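Skuvik puts its shirt-folding cell on a service diet, and we have questions

Skuvik, which has spent most of the past year telling hotel laundries that its two-arm folding cell needs "almost no attention," published a maintenance schedule for the machine on January 2, 2024. It runs to 78 pages. Almost no attention, on that evidence, still leaves plenty of reading.

The schedule was written by Hrefna Fogh, the company's head of field service, and to her credit it is a more sober piece of work than the sales brochure. Fogh splits the upkeep into daily, weekly and monthly jobs. The daily list is mostly cleaning: wipe down the floor panel, brush out the rail the arms are bolted to, check the gripper fingers for lint and look along every cable for rubbing. Weekly, the operator is meant to go over the mounting plates with a torque wrench and rerun the wrist camera calibration, a job the schedule puts at nine minutes per arm.

We would like to see somebody do it in nine minutes. The calibration has to be repeated if a wrist camera is knocked, and two arms working over one T-shirt have every chance to knock something. 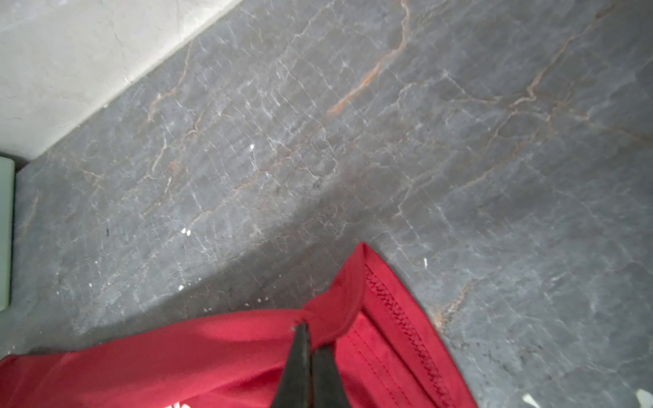
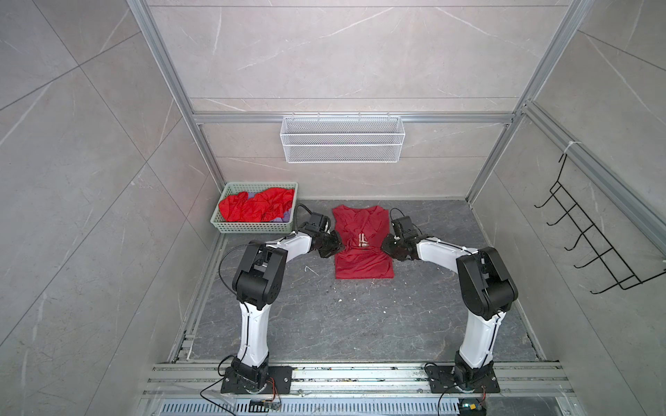 A red shirt is the garment being handled. 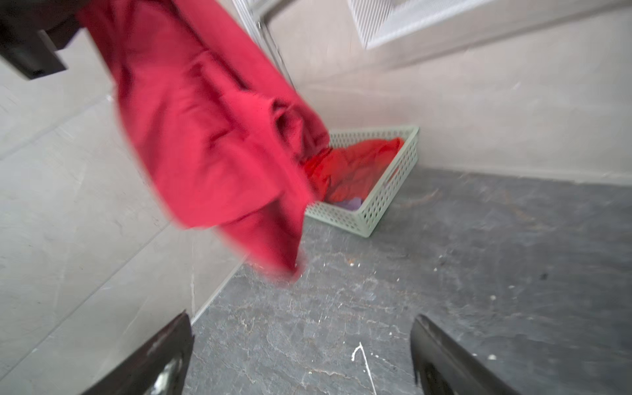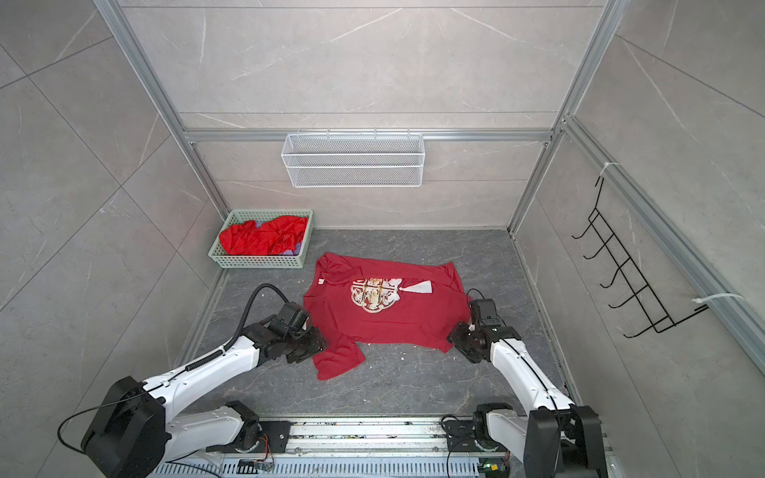
Lint and grit are where the schedule gets interesting. Fogh wants the rail and the vents in front of it cleaned at the end of each shift, and she gives the reason in one dry sentence: dust that settles there ends up in places that are harder to reach. Fair enough. But the small circuit boards sit out in the open by the arm bases, and the schedule has nothing to say about covering them. A laundry is a linty place. A cheap plastic lid would seem like a modest request.

The cables get better treatment. Operators are told to move each arm slowly through its full reach once a week and watch for loops that snag or pull tight, then replace any tie that has slipped. That's sound advice, and it would apply to any arm from any maker.

Stela Oprea, who runs maintenance for the Gunnlaugsson laundries and has had a Skuvik cell on trial, is not ready to sign anything. "The arms are fine. I have no quarrel with the arms," she told us. "What I want to know is who does the cleaning at the end of a late shift, and what happens on the night they forget." Her team logged 567 stops during the trial. She would not say how many were traced to dirt and how many to the software – only that the split surprised her.

Skuvik's answer is a paid service plan, Unau, with a technician visit every three months. Prices have not been published. Gripper fingers count as wear parts and are billed separately, a detail that turns up in the appendix and nowhere in the brochure.

Rival Itance has no public schedule for its own cell, so there is little to compare against. We asked for one and were told it would be available later in the year. Skuvik at least has put its chores on paper, and buyers should read all of them before the demo – including the appendix.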